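Ticket 405 - Gray sorting bin: grit on the floor, small parts hard to spot
Opened by: Flynn Goodwin
Status: Resolved
Product: Donditz open-top bin, large, dark gray

Hi Hila support! First off, we love this bin. It swallowed everything that used to live in 4 separate trays and we're never going back. Two things I could use help with, though. Fine grit keeps collecting on the floor of it, and the darker small parts get lost against the gray. I've tried a dry brush and a vacuum with the narrow nozzle. The vacuum was better, but it also ate a washer - my fault.

Is the scuffing on the floor a problem, or just wear? We're 7 months in. Photo attached. 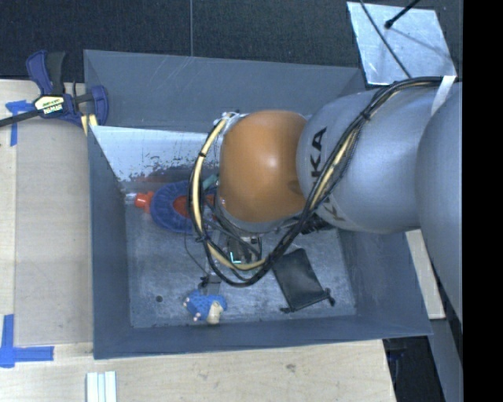
Attachment 1: bin beside the work surfaces, worn patches on the floor

Reply from Warrick Goodwin, Hila support (no relation, but great name!)

Thanks for the photo, Flynn, it helps a lot. The lighter patches and the faint scratches on the far wall look like surface wear to me, and I wouldn't replace a bin over that. For the grit, empty it fully, wipe with a damp cloth and a drop of dish soap, then dry it before anything goes back in. For the dark parts, try a pale Gridwood liner mat, cut 2 mm short on each side so it lifts out.

Update from Flynn, 4:05 pm

Wiped it down and put the liner in over lunch. What a difference! I found a spring I'd given up on back in September, and the mat shakes out over the trash in seconds - so much nicer than the brush. Ordering a second one for the Bošković bin next door. Happy for you to close this.

Closed by W. Goodwin. Liner cutting guide sent by email.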